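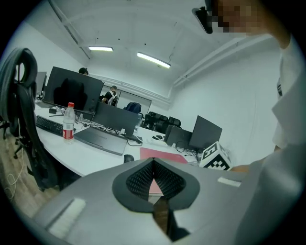

At the desk in a white short-sleeved shirt

Sellolano Flidton
Steel backup for your bitcoin recovery words

Item no. 1666
In stock
Supplied as a set of 2 plates with letter tiles, tweezers and a closing screw

If you keep your own bitcoin you will have written your recovery words on the little card that came with the wallet, and then put the card somewhere sensible, and then worried about it. We did too! The Flidton is what we made after one worry too many (a burst pipe over a filing drawer, if you want to know). It does the same job as the card, in stainless steel, with letters you slide in by hand.

We love this thing. It is small, it is heavy for its size, and it makes a lovely clunk when it closes.

How it works

The Flidton has two plates, hinged at one corner like a pocket magnifier. Each plate holds twelve words, six on either face, so the pair will take a full set of twenty-four. Wallets that follow the usual English word list only need the first four letters of each word, as no two words on that list begin with the same four. So "abandon" goes in as ABAN and "zebra" as ZEBR. A three-letter word such as "zoo" goes in as it is, with a blank tile after it.

The tiles run in grooves. You drop them in at the open end, push them along with the tweezers, and turn the small gate at the end of the row to shut it. When all the rows are in, swing the plates together and do up the screw with a coin. There is nothing to charge, nothing to update and nothing to plug in. It doesn't know what bitcoin is.

If your wallet gave you twelve words, you can use one plate and leave the other blank, or put the same twelve on both and keep them in different places. The plates come apart at the hinge for exactly this. Eoin Dolan, who drew the hinge, went through a great many versions to get it to part cleanly and still feel solid when closed, and it was worth every one of them.

What's new in this version

The first Flidtons had tiles with a letter on one side only. Now every tile has a letter on each face, which means far fewer spares rattling about in the bag, and you are much less likely to run out of E halfway through. (Sorry to everyone who ran out of E.)

The letters are deeper as well, and the lettering is a plain one with a proper bar on the I and a clear tail on the Q. Vlasta Hudec chose it after trying to read the old tiles in the cupboard under her stairs with a torch in her teeth.

The numbers 1 to 24 are now cut into the plate beside each row. Order matters when you restore a wallet, and on the first version you had to remember which face came first.

Looking after it

Rinse it in warm water if it gets grubby, and dry it before you put it away. Don't polish the tiles with anything gritty. A drop of light oil on the screw once a year is plenty.

Steel copes with damp and rough handling far better than card does, and with heat too, but please don't take that as leave to be careless with it. Anyone who finds your Flidton and knows what it is can read your words and take your coins. Keep it where you'd keep a passport, or better. We sell plain cloth bags with a numbered seal, so you can at least tell if someone has had a look.

Before you start

Fill it in on your own, away from cameras and phones. Never type your words into a website or send them to anyone, and that includes us. We will never ask for them, and if you get a message with our name on it that does, it isn't ours.

Once it's full, check it against your card, row by row. Then, if your wallet has a way of testing a backup, use it before you move any large sum across. Allow yourself a quiet hour the first time. The tiles are small and it's a fiddly job, though rather a pleasing one once you get going.

If you also use a passphrase (sometimes called the extra word), it does not go on the Flidton with the rest. Keep it separately.

Questions we get

Does it work with my wallet?
If your wallet gives you twelve or twenty-four words from the standard English list, yes. For eighteen words, fill the first plate and half of the second. Lists in other languages are trickier, so write to us first and tell us which language it is (only the language!).

Can I change the words later?
Yes. Open the gates, tip the tiles out and begin again. That's the main reason we went for tiles and not stamping.

Can I have my name engraved on it?
We'd rather not. The outside is left blank on purpose and it's better that way.

I've lost a tile down the back of the sofa.
Spare tiles are item no. 1441, a bag of mixed letters. If you only need one or two, drop us a line and Kumudini Majumder will pop them in an envelope for you.

In the box

Two stainless steel plates, hinged
Double-sided letter tiles, with blanks
Tweezers
Closing screw and one spare
Printed instructions, in large type

Where to get it

Flidtons are cut and finished at our workshop in Wollen, and we've now made about 2000 of them, which still astonishes us. You can order from this page, or collect from the workshop if you let us know you're coming. Hanrahan keeps a few on the counter too, along with the bags and seals, and Cathal Gallagher there will happily show you how the gates work on a demonstration set.

Returns are fine as long as you have emptied the plates first. Please do check. Ultan Keogh opens the returns parcels and he really does not want to see your words.

A third plate, for people who look after more than one wallet, is on the bench now and should be ready in August. It will fit every Flidton sold so far, old hinge or new.

Page updated 10 March 2019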